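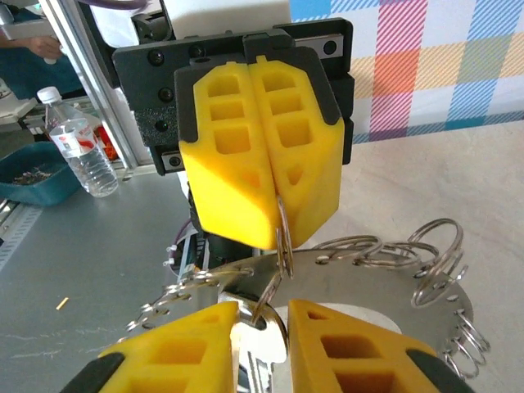
Jilberg 376 Split Ring and Ring Plate Set

Item code: 376
Category: Key hardware / Rings, springs and plates
Supplied by: Skolemer
Status: In stock

Overview

The Jilberg 376 is a set of small metal hardware for key cabinets, tag boards and bench use. It contains split key rings, a flat ring plate drilled for hooking, and coil springs to suit the plate. The parts can be used together or separately. Keys are not supplied.

The set replaces the earlier 47 set. Rings from the 47 are interchangeable with the current ones. The springs are not, as the end hook has been opened up slightly to clear the plate edge without scratching it. Customers topping up a 47 set should order springs under the old code while stock lasts.

Split rings

The split rings are wound from thin steel wire with a bright silver finish. Each opens at the end of the coil and is loaded in the usual way: lift the free end, start the key bow or the smaller ring under it, and rotate until the item drops clear of the overlap. Rings are supplied closed.

The wire is light for the diameter. It suits door keys, padlock keys and stamped tags. For vehicle keys with a heavy fob, or any bunch that will hang from a belt clip all day, use the Jilberg heavy ring instead. A ring that has been forced open with pliers will not close flush again and should be discarded.

Two rings can be linked where a key needs to swing freely. Put the smaller ring through the key bow and the larger one on the hook or peg. This takes the wear off the key and lets the key be changed over without opening the larger ring.

Ring plate

The plate is a flat annular ring with a wide central opening and a single row of small holes close to the outer rim. Hole spacing is even all the way around. The face has a brushed finish. Both faces are identical and the plate has no top or bottom.

Springs hook through any hole. Adjacent holes can be used, although leaving a gap makes it easier to get a fingertip behind the coil when removing one. The plate can be laid flat on a bench or hung on a peg through the central opening. It is not a structural part and should not be used as a washer, flange or lifting ring.

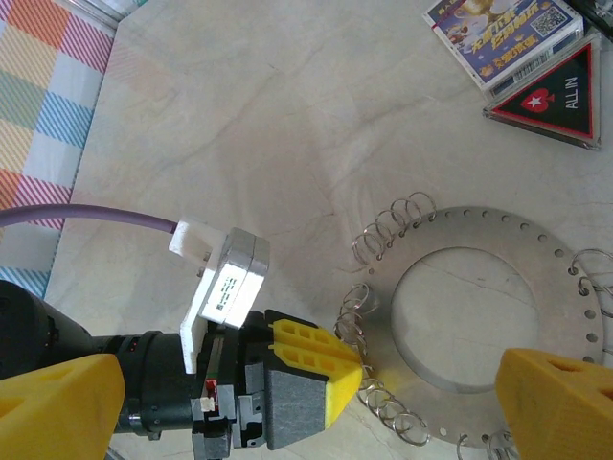 Ring plate laid flat, with coil springs hooked through holes in the rim.

Coil springs

Springs are tightly wound from thin wire with a hook formed at the end. They are light-duty parts intended to carry a tag or single key so that it gives when pulled and returns when let go. To fit, hold the plate still with one hand, angle the hook through the hole from the face side and let the coil fall outward.

Do not stretch a spring by hand before fitting. The coils should sit closed at rest – if daylight shows between them, the spring has been overextended and will sag under load.

Specification

Set type: mixed ring hardware, loose packed
Split ring: round, wire wound, steel
Ring sizes in set: 3
Plate: flat annular, drilled at rim
Hole arrangement: single row, even spacing
Plate finish: brushed
Spring type: helical, hooked, light duty
Spring finish: bright
Bags per carton: 2 (rings in one, springs in the other)
Use: indoor

Handling and sorting

Loose split rings tangle. They travel well enough in the bag, but once tipped onto a bench they catch on one another and come up in bunches. Shake the bunch gently over a shallow tray and most will fall away. Work the remainder apart one ring at a time. Pulling at a tangled pair tends to spring the overlap.

A pale, smooth work surface is recommended for sorting. Thin silver wire is hard to pick out against a grey mat, and on carpet or felt it is as good as gone. Keep springs and rings in separate tubs after opening. The hooks find the rings quickly if the two are mixed.
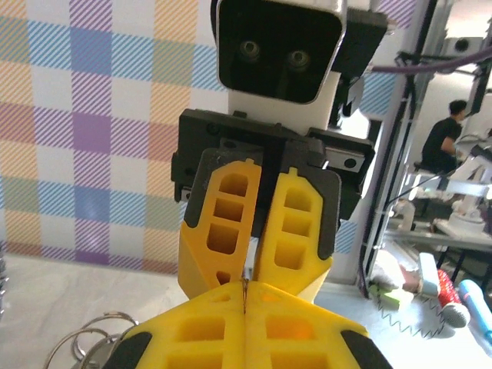

Loose bundle of thin wire key rings on the tabletop, at lower left.

Care

Wipe with a dry cloth. The parts are supplied with a trace of oil from winding, and this can be removed with warm water and a little dishwashing liquid if the rings are going onto paper or card tags. Dry fully before storing. Avoid bleach and pool chemicals. Not recommended for boat sheds or other salt-exposed locations.

Small parts. Keep away from children under 3.

Compatibility

Berrada key cabinets: rings fit all peg types. The plate fits the long peg only.
Berrada tag boards: rings and springs fit.
Flornow stamped tags: fit all three ring sizes. Use the smallest ring for the narrow tag to stop it flipping over.
Flornow plastic tags: the moulded eye is thick and will open the smallest ring. Use the middle size or larger.

Ordering

Order by item code. Rings and springs are available separately as refills. The plate is sold with the set or singly, without springs. Colour-coated rings are listed on their own page and are not part of this range.

Orders received before 2 pm leave the warehouse the same working day. Opened bags of rings or springs cannot be returned for credit. Unopened cartons can be returned in the original packaging with the packing slip.

Related items

Jilberg heavy split ring
Jilberg spring refill, 47 pattern
Berrada long peg
Flornow stamped tag, narrow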